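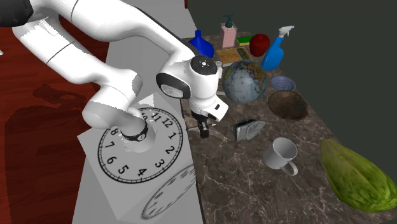

17 shares | 6 comments

So I've been at Clutusico for nine years now, all of it in returns, and since April my job has been half something else. I still sort. I still open boxes with the same beat-up knife. But for part of every shift I sit at a screen with a coffee and watch a white arm reach over a simulated brown marble counter covered in stuff, and I write down what I think of how it's going about it.

The stuff is the part I like! There's an iron, a mug, an apple, a globe, a blue spray bottle, a sponge, a big head of lettuce. If you've never worked returns you'd think somebody picked those out of a hat, but put a globe and an iron next to each other and you've got most of my mornings right there (minus the lettuce, we don't do food, thank goodness). Two little black fingers have to deal with all of it. I have ten and I still drop mugs.

When they told us Willirex was bringing in the arms, the break room was not a happy place. We'd all heard about the Jenthorpe site, where the sorting line went from three crews to one over a winter. Our manager stood up and said no one was being let go, and then she used the word "redeployed" and you could feel everyone stop listening. I went home and redid my résumé that night. First time since 2015, and it still had my old phone number on it.

What happened instead was slower and kind of weirder. The Willirex people tried a lot of it out in simulation first, and they needed somebody who knew how the objects behave. That turned out to be me and Roxana Ccori, who has been on the bench opposite mine forever. We'd say things like, you don't pick up an iron from that end, the weight's all in the plate, it'll swing. They'd type it up and come back two days later with a new version. Roxana has now written 99 of these notes. I know because she keeps them numbered in a green notebook and reads the good ones out loud at lunch.

The real arms (we have two) handle the easy boxed returns. Our station used to do 375 items by hand on a normal shift and now I touch maybe a third of that, but it's the worst third - leaks, missing parts, the things people mail back loose with a sock around them. So my hands get a rest and my head doesn't. My wrist has stopped aching at night, I'll give them that. I also go whole stretches without talking to anyone, and I miss the old bench, when there were six of us yelling over the tape guns.

Pay is the sore spot. Those notes are worth something to somebody, and so far what we've gotten for them is a free lunch from Brandão's and a fleece vest. Roxana asked about it in the last meeting, very politely, with the notebook on the table in front of her. We were told it's being looked at. I'd like a job title too, since right now my badge says Sorter II and I spend my afternoons arguing about where to hold a spray bottle.

My sister wants to know if I'm training my replacement. I don't know! Some days it feels like it. Other days I watch it hang there above the counter like my uncle in front of an open fridge, and I figure I've got a few years.

Anyway, I'm on early shift the rest of this month, so posts will be short. If anyone reading works somewhere that got the arms before we did, tell me what they ended up paying you for the extra stuff. Roxana's asking too.

Like (41) | Comments (6) | Share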